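Drovel Foreshore Resort to Reopen Lagoon Wing in July

The Drovel Foreshore Resort will reopen its lagoon wing to guests in July, following the refurbishment of 84 rooms and the boardwalk linking the wing to the main beach.

The resort is operated by Wanyama Hotels, which confirmed that 30 of the rooms will be set aside for family bookings. Opening rates start at $179 per night, with breakfast included for stays of two nights or longer.

The Mistodeck ferry will call at the resort jetty every Friday during the season, departing the town wharf at 4 pm. Passengers travelling with bicycles or surfboards are asked to reserve a place when purchasing their ticket.

Bookings may be made through the resort's reservations office or through accredited travel agents.

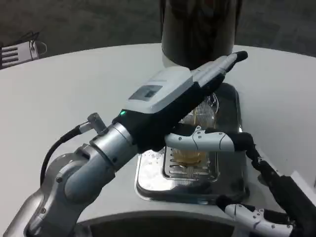
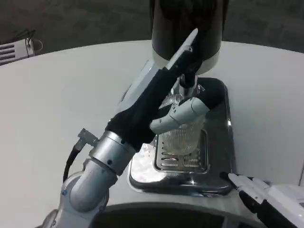
Caroline Makori welcomed the Friday sailing but said a return service on Sunday evening would be of greater use to weekend visitors.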